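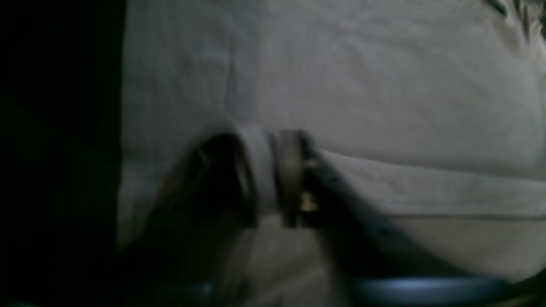
Getting creases out of cotton without an iron is mostly about water and patience, and I've had to get good at it as the iron died in February and I never replaced it. Linen is a pain, polyester is its own thing, this page is for cotton and cotton mixes. Shirts, tea towels, pillowcases, curtains if you've got the arms for it. Pale cloth is the worst for showing it up. A plain beige-grey cotton sort of fabric with soft wrinkles all over and a narrow crease running down it is pretty much the standard problem, and the soft wrinkles and the narrow crease want different treatment. Soft ones drop out with damp and gravity. Sharp one needs pressing with something.

Quick version first for anyone in a rush, then the long version, then the bits people keep emailing about.

Quick version

Spray with water till evenly damp. Smooth with flat hands. Hang by the widest edge. Leave it alone. Done.

Long version

What you need

Spray bottle, the kind that mists. Not the kind that squirts. If it squirts you get wet patches and then you get tide marks.
A bath towel, thick, ideally white or at least one that's been washed enough times it won't bleed.
Hangers with proper shoulders, or a rail.
Heavy pan with a clean flat bottom, for the stubborn creases.
Two big books.
Somewhere with a bit of air moving.

I use a Zudach bottle I got in a hardware shop, any mister does it. Old hair product bottle is fine if you rinse it properly. Rinse it again. I didn't once and had a shirt that smelled of coconut for a fortnight.

Step 1. Check the label

Yes, boring. If it says dry clean only, stop, go and do something else. If it says cool wash you're ok with everything here except the hot pan.

Step 2. Shake it

Hold by the shoulders or two corners and snap it hard three or four times. Do it outside if it's been in a cupboard. Gets rid of more than you'd think, specially in thin cotton. Pillowcases, turn them inside out first, shake, turn back, shake again.

Step 3. Damp it

Lay it on the towel. Mist from arm's length. You want it to feel cool all over and not leave water on your palm. Do the front, flip, do the back. Seams and hems take more, go over them twice. Collars too.

Hard water area? Use water from the kettle that's been left to cool. Our tap water leaves little white dots on anything dark, took me ages to work out what they were.

Then roll the whole thing up in the towel and leave it for ten minutes. This is the bit everyone skips. Rolling lets the damp spread out so you don't have wet bits and dry bits. Make a cup of tea. If you forget about it for an hour that's fine, overnight is not fine, it goes musty.

Step 4. Hands

Unroll it, lay it flat on the towel. Start in the middle and push outwards with flat hands, firm, slow. Don't drag with your fingertips, you'll stretch it out of shape, and cotton jersey will never forgive you. Follow the grain. If you don't know which way the grain goes, pull gently in both directions, the way that gives less is the one you want.

Hems – pinch one end, hold it down, run your other thumb and finger along the length. Plackets (the button strip) same. Pull gently between each button.

Pockets, put your hand in and push from the inside.

Step 5. The sharp creases

Fold lines from a packet, or from being under a pile all winter. Hands won't shift these on their own.

Way one, books. Damp the line again, just the line. Fold the towel over it, two big books on top, leave it an hour. Slow but you can't do any harm.

Way two, hot pan. Boil water in the pan, tip it out, dry the bottom COMPLETELY, and check it's clean. Then press down on the crease through a thin cloth. Press and lift, press and lift. Don't slide. Don't leave it sitting there. Keep kids and cats well out of it. Never do this on anything with a print, the print comes off on the cloth, ask me how I know.

Way three, hair straighteners on the lowest heat, for collars and the gap between buttons. Clean the plates first. Whatever you put on your hair is on those plates and will be on your collar.

I go books if I've got the time, which is hardly ever.

Step 6. Hang

Shirts on a shouldered hanger, top button done up and the third one down. Trousers by the hem, upside down, so the waistband weight pulls the legs straight. Tea towels over a rail, not pegged at the corners or you get ears. Curtains straight back up on the pole, still damp, that's by far the easiest way to do curtains and I wish I'd known it in the old flat.

Space between each thing. A hand's width. If they touch they'll crease each other again and you've wasted your evening.

Not over a radiator. Dries too fast at the bottom and the top's still wet and you get a wavy line where the two meet. Near a radiator is ok. Near an open window is better.

Step 7. Leave it ALONE

Don't keep touching it to see if it's dry. Don't put it on damp, elbows will be creased before you're out of the door.

The bathroom trick

Everyone knows this one. Hang it in the bathroom while you have a hot shower. Works, a bit. Good for a shirt out of a suitcase, useless on a packet fold. Shut the door, shut the window, hang it well away from the spray, and give it a smooth down by hand straight after while it's still got the steam in it. Without the smoothing you've just got a slightly damp creased shirt.

The tumble dryer trick

If you've got a dryer. One damp flannel in with two or three dry creased things, ten minutes medium. Take them out the SECOND it stops. Sitting in a warm heap in the drum is how they got creased in the first place probably. Don't fill it, things need room to fall about.

Shop sprays

People ask. I've tried a couple. The Uvau one is nice enough, smells of soap, works a bit better than water on thick cotton and no better at all on thin. The Lu one left my pillowcases feeling sticky but a reader swears by it so maybe I used too much. You can make your own, a teaspoon of fabric conditioner in a full spray bottle of warm water, shake it every time before using. Test it inside a hem first. Not on towels or tea towels, they stop soaking anything up.

Some people put white vinegar in. I don't like the smell, they say it goes. It goes eventualy.

Not getting creases to begin with

Should have put this first really.

Don't stuff the machine. Two thirds full is plenty.
Lower spin. Takes longer to dry, comes out far flatter. I drop it right down for shirts.
Get it out as soon as the cycle's done. Set a timer on your phone if you're like me.
Shake everything before it goes on the line. Everything. Socks, whatever, no, not socks.
Fold while there's still a tiny bit of give in it, not bone dry, then air it before it goes in the drawer.
Roll T-shirts. Fold shirts round a bit of tissue if they're going in a case.
Heavy things at the bottom of the pile. Jeans on top of pillowcases is asking for it.

Questions from the comments

Joaquín Bravo asked if it works on a duvet cover. Yes but don't try doing the whole thing on a towel, you'll go mad. Put it on the duvet, mist the top side, pull the corners tight, smooth it and leave it till it's properly dry before you get in. Mornings are best for this. Only bother with the side people see.

Izzati Lumbantobing wrote that her cotton trousers went shiny where she'd pressed them. That'll be the pan, too hot or no cloth in between. Sometimes you can bring it back by damping it and brushing gently with a soft clothes brush against the grain. Sometimes not, sorry. Always press on the inside with dark colours.

Does it work on linen? Sort of. It'll get you from scrunched to rumpled. Needs to be a lot wetter than cotton and I'd do the books overnight, dry towel halfway through.

Viscose? Careful. It's weak when it's wet and it stretches. Hang it flat over a rail, very light mist, hands off.

How long does all this take? Fifteen minutes of you doing things for one shirt, couple of hours hanging. So do it the night before. Five shirts isn't five times as long though, roll them all in the one big towel together.

Can I use a rolling pin? Never tried it! Sounds fine through a cloth on a flat hem. Someone try it and let me know.

What about pleats? Buy an iron.

Still to come – a page on storing winter curtains, and one on getting candle wax out of a tablecloth, which I've half written. The wax one needs more testing as my first go made it worse and I've run out of old tablecloths.

Last updated August 20, 2026. Changed the bit about kettle water and took out the link to the Sumidico hangers as they've stopped doing the wide ones.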